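The gap beside the fridge is fine, leave it alone

Every few months somebody writes an article telling me that the strip of air between my refrigerator and my cabinets is "dead space," and that I should be ashamed of it. The most recent one came through in June and recommended a slide-out tower on casters, four shelves high, to be filled with spices and canned tomatoes. The picture showed a hand drawing it out with two fingers. The spices were all facing forward. There was a jar of pink salt.

I have owned one of those towers. I bought it from Forkeo, which sells nothing but kitchen storage and sends you an email each morning as though it were a newspaper. The tower was fifteen centimeters wide and my gap, which I had measured twice, was a bit wider than that, so in it went. Within a week I had learned that a narrow thing on small wheels doesn't want to roll forward. It wants to tip. The casters caught in the grout lines between the floor tiles, the top leaned out before the bottom did, and a bottle of soy sauce went over the rail. I cleaned under the refrigerator that night, so I suppose the tower did get something done.

After that I began to read the advice with a harder eye, and I'd like to set down what I think is wrong with it.

## Dead to whom?

Start with the word. Space is called dead when there is nothing for sale in it. A refrigerator has to give off heat somewhere, and depending on the model it does so at the back, through the sides, or out the bottom. Many manuals ask for some clearance. The manual for mine asks for it in two places, with a drawing. I haven't yet read an organizing article that tells you to look up that page before you fill the slot with shelves, and I have read a lot of them, mostly while eating lunch.

Then there's the door. Plenty of refrigerators need a little room on the hinge side, or the door stops short and the drawers inside won't come all the way out. If you've ever tried to get a crisper drawer past a door that opens only most of the way, you know you end up lifting the drawer at a slant and swearing at lettuce. A gap on that side is doing a job, and it doesn't need a second one.

I'll grant that not every gap is there for a reason. Some are there because the cabinets were ordered before the refrigerator was. Mine certainly was. The last refrigerator was wider and white and hummed; the new one is narrower and doesn't. When it was delivered the two men slid it in, looked at the space left over, looked at me, and asked which side I wanted it on. It was the best question anyone asked me during that whole kitchen, and I got it wrong.

## What goes in there by itself

My main complaint with the slide-out people is that they have never watched what a household does with a narrow opening when left to itself. They assume that it wants to be a pantry. It doesn't. Left alone, it becomes the place for things that are flat, long, or awkward, things you need a few times a month and don't want to look at: a broom, a folded step stool, a tray too big for the cupboard, paper bags with other paper bags inside them. A cord that belongs to something. Packing material, if you're the sort of person who saves packing material, and I am.

None of that would survive a tower. You can't put a broom on a fifteen-centimeter shelf. So when the tower arrives, the broom moves to behind the door, the tray goes on top of the refrigerator, and the bags migrate to under the sink, where they get damp. The article calls this "reclaiming" the space. The spices, meanwhile, which were perfectly happy in a drawer next to the stove, are now across the room and next to a warm metal side. Everything I know about keeping spices says cool and dark and near the pan.

I once took my own advice to its limit and kept a list for a month of each time I reached into the gap. I got to 56. Nearly all of those were for the broom. Two were for bubble wrap. One was for a cork. A tower full of canned tomatoes would have been opened maybe when I made sauce, so a handful of times, and I would've been walking to another room for the broom on all the rest.

## The cost of a tidy slot

Tindosow makes what must be the most expensive of these units. It has soft-close runners, it's screwed to the cabinet, and it has a front panel that matches your doors so that no one can tell you had a gap. With fitting, I was quoted 400 for it. I could hear in the salesperson's voice that this was considered modest.

For that money I'd get five shallow shelves and would lose any chance of ever moving the refrigerator without a screwdriver. People forget about that part. Refrigerators come out. They come out for cleaning, for the repair person, for the lost magnet, for the smell you can't place. Each thing you build around one makes it a little more permanent, and it's the one appliance in the kitchen that is guaranteed to need replacing by something of a slightly different width.

Lauritsen, to its credit, sells a plain filler strip, a length of rubbery stuff you push into the gap at the front to stop crumbs from going down. It costs about as much as a sandwich. I tried it and have nothing against it except that it fell in.

## An honest look at a used one

The case against me is easy to make, and I won't hide it. A gap left to itself doesn't look good. The floor at the bottom of it collects fluff. Things get pushed in one on top of another, and the thing you want is always the thing underneath. Anything heavy should go in first and stay on the floor, anything light can ride on top, and that's as much of a system as I've ever seen work. A jug down at the bottom with the wrap stuffed in over it is pretty much how it goes:
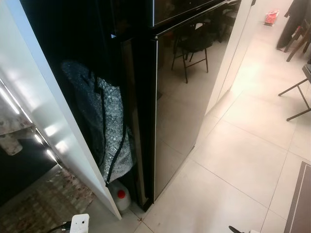 ## Things I would concede

I don't keep food in mine, and I wouldn't. I also wouldn't keep anything there that a small child shouldn't drink, and if you have a small child, the bottom of the gap is exactly at their level, so that rules out most cleaning products. This is a real limit, and the tower doesn't fix it either, whatever the little latch on the Skunoler version claims to do. I opened that latch in the store with my elbow.

Cords I'm less sure about. I'd sooner have a spare cord hung on a hook where I can see it, because a cord down the side of an appliance sooner or later gets taken for the appliance's own, and then somebody tugs on it. I have been that somebody. I'd also pull out anything soft and bulky before a hot spell, if the manual says the sides need air. Bubble wrap is about the worst offender, being mostly a blanket. I know this, and mine goes back in every fall.

And I concede the fluff. Twice a year I take everything out, run a damp cloth on a ruler down each side, and put back what I still want. It takes fifteen minutes. The tower also needed cleaning, and with the tower I had to wipe down each shelf, the rails, the casters, and the jar of pink salt, which I'd bought because of the picture.

## If you must buy something

Hooks. Two stick-on hooks on the cabinet side, up high, where you can reach them without bending. One for the broom and one for a cloth bag that holds the other bags. Check that the cabinet panel is smooth and clean first, or they'll come down in the night and you'll think you have burglars. Leave the refrigerator side bare.

If the gap is too thin even for a broom, then it's too thin for anything they'll try to sell you, and you can close the browser tab. Trays will stand in it on edge. So will a cutting board, once it's dry.

I still get the Forkeo email. This morning it wanted to talk to me about the space above my cabinets, which I gather is also dead, and for which there are baskets.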